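Thirty Days Free

1. The Arm

The arm was called Testa and it came on loan from a firm called Wutach. Dilruba Akanda had one month to decide if she would keep it for her repair shop. She put it at the wooden table and gave it small things to practise on, whatever the drawer had: a glue stick, a red cube, a little box in white and red.

The brochure promised that Testa would learn a table in 11 minutes. Dilruba made tea and watched it with her arms folded, as her mother used to watch a new shop assistant. 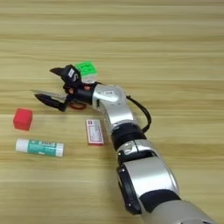 2. The Price

After the trial it would cost 300 a month, and the service contract was extra. She had asked the salesman, Ruwan Uddin, what she would get for the service contract.

"Peace of mind," he said.

"I have that already," said Dilruba - but she wrote the number down.

On Saturday she came in at nine and asked the arm for the puzzle cube. She did not much believe in it. Her own hands had become slow in the winter, and she noticed that she was holding her breath. 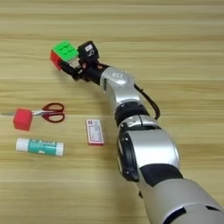

Testa with the puzzle cube in its gripper.

She asked for other things until it was time for lunch. When it was slow she said "come on" to it, quietly, and then looked at the door in case a customer had heard. The scissors she wanted to keep for herself. They were good scissors, and she was not ready to share them.

In the evening she carried the laptop to the table and opened the order form. Her finger stayed above the button.

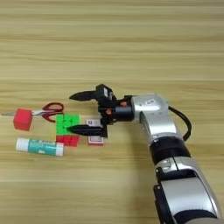

Houda told her on the telephone that she should wait, that Wutach always lowered the price in the last week of a trial, and that the second gripper was worth asking for.

"And if they say no?"

"Then you send it back."

Dilruba looked at the arm for a while. She closed the laptop and went to find the telephone number of Ruwan Uddin.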